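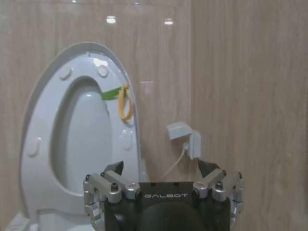
Could it manage in a bathroom as cramped as my mum's, one visitor asked before we'd even got the introductions out of the way, and would it know to leave the buttons alone? Two very good questions, and between them they took up most of the first session at our open day in September. We loved that. A washroom is full of awkward shapes and shiny surfaces, and people who clean one every week spot the hard bits straight away.

Brannigan Washroom Bay
Full-size bathroom test bay for robot arms and grippers
Made by Gretolis, on show at the Plellavdale workshop

What it is

The Brannigan is a bathroom you can bring a robot into. It has a real toilet with an electronic bidet seat, a beige tiled floor and tan wood-grain wall panels, put together the way a fitter would do it in a home. Teams use it to practise reaching, cleaning, lifting lids and working close to ceramic without knocking it. The open day is the easiest way to see it in use, and you don't need to be in the trade to come along.

What happens at a demonstration

Each session starts with the wrist camera picture up on the big screen, so everybody gets the gripper's view of the job. From outside, you mostly see the back of an arm and somebody's elbow. On the screen you get the fingers, the rim and the wall all at once, and it's surprisingly gripping stuff (sorry).

We begin with the lid up and talk about approach: where the fingers can go, how wide they need to be, and what the arm has to keep clear of. Cables matter a lot here. A thin white cable against a pale wall is easy to miss, for people as well as for cameras, and we leave it where a fitter would leave it. The glossy panels stay glossy too. They throw back the ceiling lights as little bright spots, and anyone working on vision will want to find out early how their software copes with that.

Then we go down to the side of the seat, where things get tight.
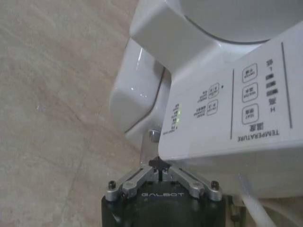
Clearance under a bidet seat is the thing people ask us to measure most often, so bring your own gripper drawings if you have them and we'll go through them with you at the bench. The control panel sticks out from the side, the bowl curves back underneath it and the hose comes down close by. A tool that looks slim on a drawing can feel enormous in there! The temperature controls are marked in English and Chinese, and from a tilted wrist the words can come out upside down, so it's a lovely little test for anybody reading labels with a camera.

As for the question about the buttons: leaving them alone is a job in its own right, and we treat it as one. There's a practice round just for working close to the panel without pressing anything. Visitors tend to go very quiet for it.

Details

Floor length, wall to wall: 1,893 mm
Doorway, clear opening: 967 mm
Wall panels: lift out singly, refit with hand tools
Toilet and seat: plumbed or dry, your choice
Group size: up to 18 people per session
Session length: 21 minutes, then questions for as long as you like

The side wall comes away if your robot base won't go through the doorway. We'd still say try the doorway first. Plenty of teams have found their turning circle was the real problem, and it's much nicer to find that out with us than in a customer's house.

Using it with your own robot

Any arm that can be wheeled in and secured is welcome, fixed base or mobile. Please send the weight and the plug type beforehand. We'll walk the floor with you, agree where the stop button sits and do one slow pass before anything moves at working speed. Spare lids and seats are kept on the shelf behind the bay, and swapping one over is a quick job.

If you need a sink and a shower tray as well, ask for the Hirnerden side unit. It bolts to the open end and shares the same floor height, so a mobile base can roll from one to the other without a bump.

Visiting

Plellavdale sessions run from ten in the morning, with the last one at half past three. Wear flat shoes, as the tiles are real tiles. Parking is behind the workshop and there's tea in the front room. To book a place, or a half day in the bay with your own equipment, use the contact form and put Brannigan in the subject line.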